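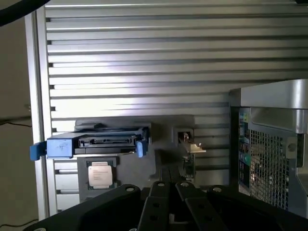
Parts in their holder at the Barnarau workshop, with the tower case alongside.

I've spent a good chunk of this year reading rulebooks for robots, and I'm sorry to say I enjoyed it. Most run to 50 pages. The one the Barnarau crew use is 13, and it's covered in pencil (mostly Idun Backlund's, some of it rude!).

It began in January as a list taped to a door. Rule one: every part has a home before the arm moves. Rule two: if you can't say who has control, stop.

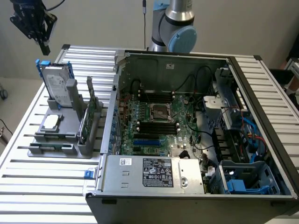

WORKSHOP RULES

I asked Idun which one people break most. Parts, she said, always parts. Somebody puts a screw down "just for a second" and there goes the afternoon.

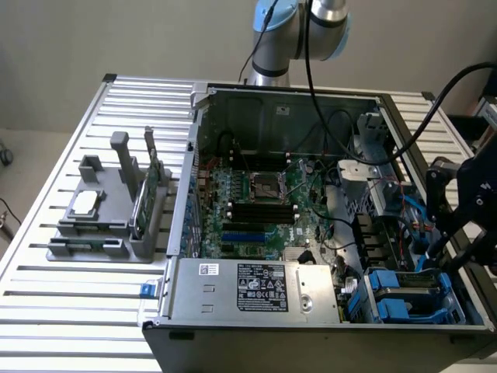 Cables are my own bugbear. The big standards talk beautifully about force and speed, then go a bit quiet on anything that dangles, and a lead hanging off an arm can snag long before the arm itself touches a thing. Look at the black one dropping into the open case and sweeping out over its edge: I'd want that route written down, checked at the start of each shift and checked again after any change of tool. Barnarau gives it a whole page, bless them.

Then there's rule 9, the one we argued over through two pots of coffee. Hands go in only when the arm is stopped and the person reaching has said so out loud. I like the out loud bit. It feels daft for a day or so and then you find yourself doing it at home with the oven.

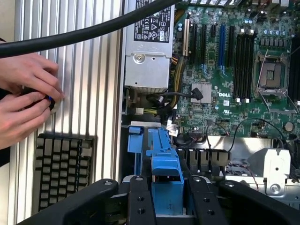
Tormod Ekström thinks I'm too soft on it. Saying it aloud is fine in a quiet room, he told me, but try it next to a compressor, and he'd rather have a key you carry in your pocket. Idun has pencilled that in the margin with a question mark, and they're trying it for 30 days.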